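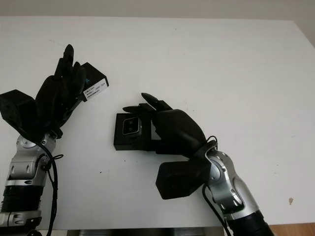

I spent most of the weekend going through the small black boxes. Anyone who buys chargers, adapters, and camera batteries for long enough ends up with a pile of them, and mine had filled two drawers and part of a closet shelf. They're all close to the same size, all black, and the only thing that tells one from another is a white label with print so small I need my reading glasses and a lamp.

I started in November, got through one drawer, and quit. The second drawer sat until last week, when I needed the charger for the old Lumeo camera and couldn't find it. I found three others that fit nothing I own.

The method I settled on is slow but it works. I cleared off the white table in the back room completely and left it clear. One thing goes on it at a time. I pick up a box, turn it to the label end, read what I can, and look inside. If I know what it is and still use it, it goes in the keep bin. If I know what it is and don't use it, it goes in the give-away bag. If I can't tell, I write down whatever numbers are on the label and look it up later.

The "look it up later" group was the biggest one by far. A lot of these labels have a part number, an input rating, an output rating, and a line of tiny legal text, and no mention anywhere of what the thing belongs to. I had one from Novulel that I was sure went with a speaker. It was for a desk phone I gave away years ago.

For power adapters, the two things I check are the voltage and the current. The voltage on the adapter has to match what the device asks for. The current on the adapter can be the same or higher. I also check the polarity symbol, the little drawing with the plus and minus, because I ruined a router once by skipping that.

For batteries the label has a capacity on it. I had two that looked identical from the outside, one marked 1550 and the other 2000. They both fit the same camera, so I kept both and wrote the number on each box with a silver paint pen. The pen is the best thing I bought for this job. Regular marker doesn't show up on black, and masking tape falls off after a summer in a warm closet.

I write on the end of the box, on the short side, and not on the lid. When they're standing up in a drawer like file cards, the end is all you see. I did the first drawer with the writing on the lids and had to do it over.

Endang Menon came by while I was at it and asked why I don't throw the boxes out and keep what's inside. It's a fair question. I did that for a while, with everything loose in a basket, and the cords tied themselves into one lump. The boxes stack and they stand up straight. She took four of the spare USB chargers home with her, so that was some help.

A few notes for myself or anybody doing the same thing:

- Take a picture of the label and enlarge it on your phone. Easier than the magnifying glass.
- If a battery is swollen at all, it doesn't go in any bin. I had one. It went outside in a coffee can with sand until I could take it to the drop-off at the county building.
- Empty boxes get flattened right away. I found more than 100 empties, mostly nested inside bigger ones, and I'd been moving them around from house to house.
- Don't test things as you go. I lost an hour plugging in a Sindness radio adapter and then hunting for the radio.

The keep bin ended up smaller than I expected. It all fits in one drawer now, standing on end, with the adapters on the left and the batteries on the right. I cut a piece of cardboard to go between them -- it slides around a little, so I may glue a strip of wood to the bottom of the drawer to hold it.

There are still 7 that I can't identify. Two of them say Azevedo on the label and have the same round plug, which makes me think they came with the shelf lights we took down, but the lights are gone and I can't check. They're in a bag with 05/07/2016 written on it. If I haven't needed any of them in a year, the bag goes to the electronics drop-off without being opened.

The closet shelf is next. That one is mostly printer cartridges and a couple of old hard drives, and I want to copy the drives before I do anything else with them. I also still haven't found the Lumeo charger.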